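Club de Robótica Endia
Lista de comprobación de la celda de dos brazos, práctica «limonada»
Fecha: 02/07/2022
Revisa: Tanko Ezeani
Segunda firma: Kayode Osagie

1. Paradas de emergencia probadas antes de dar potencia. Correcto.

2. Velocidad limitada en modo manual. Correcto. Estaba al 24 % y se baja al 20 % para los ejercicios con vidrio.

3. Tornillos de las placas de montaje. Correcto. Repasados con la llave del armario 178.

4. Cables de muñeca con holgura en todo el recorrido. Con reservas. El del brazo derecho hace un bucle grande sobre la pinza. Poner otra brida antes de septiembre.

5. Superficie de trabajo limpia. No conforme. Queda una mancha blanquecina delante de la tabla. Limpiar con paño húmedo, sin disolvente.

6. Cuchillo de plástico, nunca metálico. Correcto.

7. Cables de la mesa auxiliar recogidos. No conforme. Pendiente desde la revisión anterior. Kayode pide una canaleta; referencia 842 del catálogo Gendora.

8. Nadie dentro del alcance de los brazos durante la ejecución. Correcto. El operador se queda en la mesa blanca.

9. Programa cargado y con nombre de versión. Correcto. El equipo Uzor debe borrar las copias antiguas.

Resultado: apta para practicar. Los puntos 5 y 7 se cierran antes de la próxima sesión.

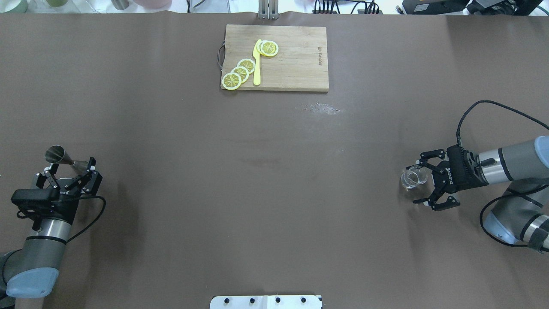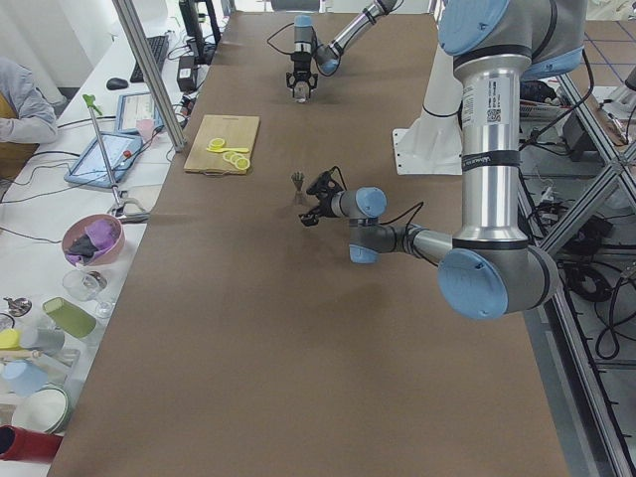
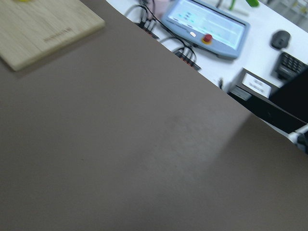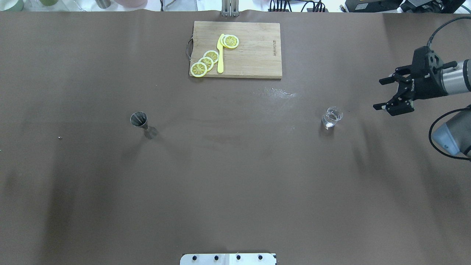
Celda de dos brazos, mesa marrón con la tabla de cortar.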